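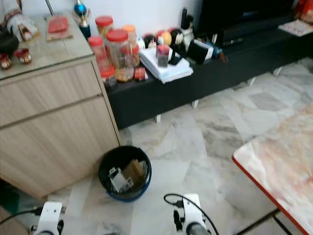 Home Care > Living Room > Surfaces and Storage

Print this page | E-mail this page

Clearing and Cleaning a TV Console and a Glass-Topped Cabinet

This procedure covers a low console on legs standing next to a drawer cabinet with a loose glass panel on top. Both pieces collect small items: snack jars, papers, ornaments, a phone stand. Allow 60 minutes for the pair. The order matters, so read all the steps before starting.

What you need

- Two microfiber cloths, one damp and one dry
- A soft brush for ornaments
- Glass cleaner without ammonia (Kelgate 114 or similar)
- A shallow tray with a raised edge
- A folder or document box for papers
- Clear bumper pads for the glass, if the old ones have flattened

Step 1. Switch off and unplug

Turn off the television and any speaker. Unplug at the wall. Let the screen cool before wiping it.

Step 2. Empty the waste bin

Flatten cardboard and put it with the recycling. Check plastic pieces before discarding them; covers and clips from small appliances often end up here. Leave the bin beside the cabinet while you work.

Step 3. Remove the papers

Take the whole stack to a table. Sort it into current, file and discard. Manuals for equipment still in use go in the file group. Lift off small containers first, or they will roll when the stack is moved. Do not return loose paper to the console.

Step 4. Clear the jars

Move plastic jars by the body, never by the lid. Tighten each lid, then wipe the base and the thread below the rim. Tall jars go at the back and wide ones in front. Food jars should stand at the end farthest from the television, where crumbs stay away from the vents. Balls need a tray or bowl with a rim; on a bare console they roll behind the set.

Step 5. Clean the glass panel

Lift small ornaments straight up. Dragging them leaves fine scratches. Use the brush on painted figures and keep liquid off them. Spray the cloth, not the panel, as cleaner that runs under the edge will mark a wood-grain finish. If the panel has to come off, two people should lift it and stand it on a folded towel.

Replace the bumper pads if the panel shifts under light pressure. The Burkent 795 pads are thin enough for most cabinet tops.

Step 6. Wipe the console

Work from the television end outward. Black finishes show streaks, so follow the damp cloth with the dry one right away. Wipe the legs and the floor beneath. Marble tile should be cleaned with plain water or a neutral cleaner only. Vinegar etches it.

Step 7. Put things back

Return ceramic pieces to the rear, against the wall. Keep the area in front of the screen clear except for the remote. Cutting boards and trays go back to the kitchen.

Repeat the full procedure every second month. Dust the console top weekly.

Last revised 17 April 2019

Print this page | E-mail this page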